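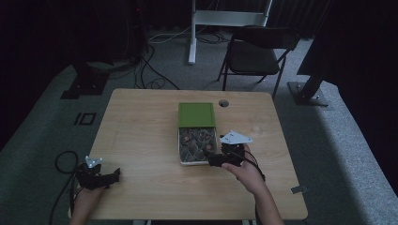
By the technology correspondent of Leblanc magazine, March 2021

Can a machine tidy up after us yet? At Bremine, the answer is "a little". Small dark pieces in a box with a green lid look like an easy job, and for my fingers they are. With a gripper in each hand I needed 42 seconds to take out one piece – and I dropped it.

The company has recorded 567 such attempts since January. Its robot, Gakia, learns from them, but it still fails when two pieces lie close together. I would not give it my kitchen drawer for now. The laundry, perhaps, in a few years.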